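Nachwuchsgewinnung im Basketball: Wege vom Schulsport in die Vereinsförderung

Projektbericht im Modul Sportmanagement
Vorgelegt von: Floarea Chiriac, Jerome Salazar
Betreuung: Nneka Uzor
Abgabe: 4. Mai 2021

1. Ausgangslage

Der Basketballverein Gutamitz unterhält seit mehreren Jahren eine Kooperation mit vier Schulen der Region. Bislang lag keine Auswertung darüber vor, welche Jugendlichen über die Schul-AG in den Vereinsbetrieb wechseln und wie lange sie dort verbleiben. Der vorliegende Bericht untersucht diese Übergänge anhand der Mitgliederdaten des Vereins sowie zweier Leitfadeninterviews.

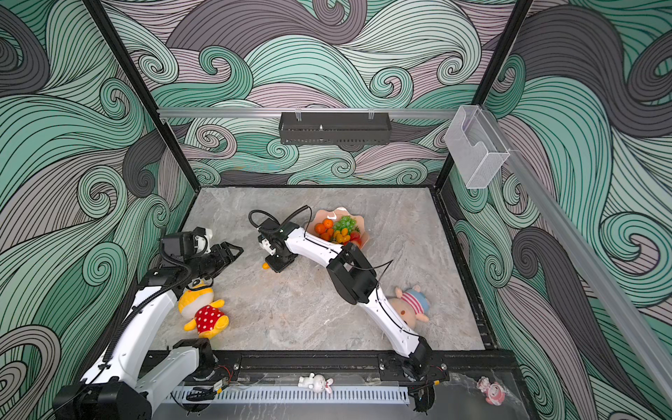
Abb. 1: Zwei Roboterarme vor Wandflächen mit Wellenmuster

2. Vorgehen

Ausgewertet wurden 1.862 anonymisierte Anmeldungen. Für 600 davon war die zuletzt besuchte Schule erfasst; nur diese Fälle gingen in den Vergleich ein. Die Interviews wurden mit dem Jugendtrainer Yakubu Okafor und der Koordinatorin Fidelina Mosquera geführt und nach einem gemeinsamen Kategoriensystem codiert.
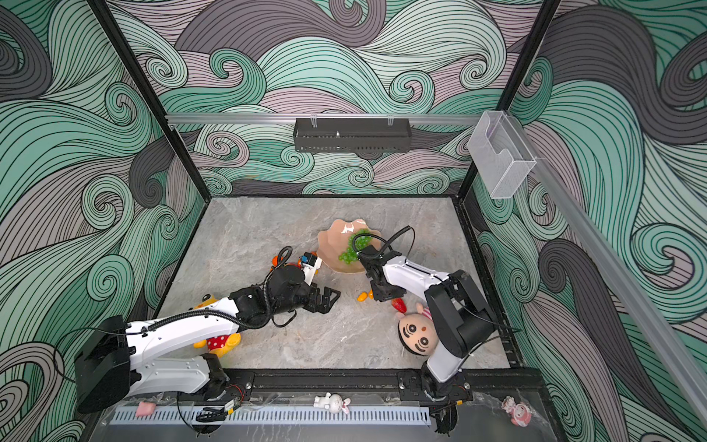
3. Ergebnisse

Der Wechsel in den Verein erfolgt überwiegend in der U14. Beide Befragten nennen die Trainingszeiten als wichtigstes Hindernis – insbesondere für Jugendliche mit langem Schulweg. Das Probetraining im August wird positiv bewertet, erreicht nach Einschätzung von Frau Mosquera jedoch vor allem Familien, die den Verein bereits kennen. Spielerinnen scheiden nach der U16 häufiger aus als Spieler.

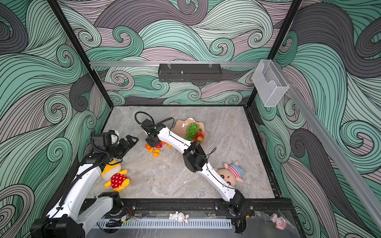
4. Empfehlungen

Dem Verein wird empfohlen, das Probetraining künftig in den Schulhallen durchzuführen und die Schulzugehörigkeit bei jeder Anmeldung verbindlich zu erfassen. Für die weibliche U16 sollte eine feste Ansprechperson benannt werden. Eine erneute Auswertung ist nach Ablauf von sechs Monaten vorgesehen.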